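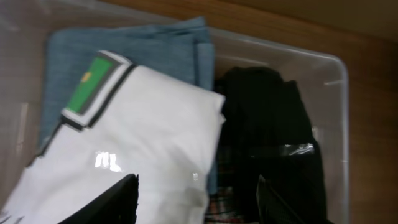 Mairéad Kinsella wants to know why anybody would bother with a second set of fingertips when the stock pads on the Bollgate gripper pick up shirts just fine. Fair question, and since I've spent most of August on it you're all getting the long answer. Thread!

Stock pads first. They're smooth, kind of squishy, and on plain cotton I have no complaints at all. Come in from above, pinch a fold, lift, done. If your whole job is dry towels on a table, save your money and go have lunch.

My trouble is bins. Clothes in a clear plastic bin, some of it folded, some of it just heaped in there, and now and then a shirt still sealed in its bag. Bagged shirts are where I lose my afternoons.

The bag slides on the shirt and the fingers slide on the bag. So you close, the force number looks great, you lift, and you're holding a little pinch of plastic with the shirt hanging off it at some goofy angle. Or you're holding nothing.

So I got the Sorkov tips, the black ones with the fine grid on the surface. Same mount, 3 screws a side (don't lose them in the carpet, ask me how I know). They're stiffer than stock and they bite into fabric way better than I expected.

Numbers, for the people who only read threads for numbers: 187 picks with the Sorkov tips, 170 with the stock pads. Would've been even but I ran out of evening on the stock side and I wasn't about to make up the difference.

On loose fabric it's basically a tie. I know, boring. On bagged stuff the grid tips dropped 9 and I quit being proud of the stock pads pretty early in that list. I'll post the whole sheet once I've cleaned up my spelling in the notes column.

Wrist camera stuff, because Josué Conceição asked yesterday. I'm keeping the camera down at the wrist where it sees both fingertips. You give up a bit of view at the bottom of the image, but I'd much sooner see the tips and the cloth together than guess where they are from an overhead view.

Two things the wrist view hates, though. Shiny plastic, obviously -- a bagged white shirt throws a glare spot right in the middle of the part you'd like to grab. And black cloth. A heap of black fabric is one big dark blob with a few slightly lighter creases, and black fingertips next to it don't help one bit.

I did try turning exposure down for the glare. Great, now the black pile is a hole in the universe. Turned it up and the bag went solid white. Ended up locking it in the middle and leaving it alone, and that beat auto by a mile, mostly on account of auto changing its mind halfway through every approach.

Oh, and bin walls! Wider fingers plus a raised rim equals a lot of bumping. The Aguiar controller stops the arm the second it feels a wall, very polite. The Dratow one pushes a little first and then thinks about it. I've gone back to the Aguiar for anything in a bin and kept the Dratow for the tabletop runs, where it's smoother.

Reply to Benedito Frota, who's asking about suction for the bags: yes, it's on the list, no, I don't have a cup that fits this wrist yet. If you've got one lying around I will pay shipping and say nice things about you on here.

Next up is plaid. Small checked pieces stuck down at the bottom between bigger stuff, where you've got room for maybe one finger and a half. Going in with the Sorkov tips and a slower close. Will add to this thread when I've got a decent pile of runs.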